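Hakside Wall Shelf, Model 226

The Hakside is a steel shelf supplied by Naltus for kitchens, staff rooms and small shops. It is 600 mm wide and may be fixed to brick, block or timber.

Finish: white or grey
Order code: Kukley 822
Fixings: sold separately

Orders are sent from the Pangilinan depot — collection is by appointment only. The minimum trade order is 2,000 mm of shelving, in any mix of widths. Prices are held until July, and returns must be unused and in their original packing.

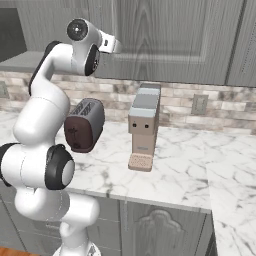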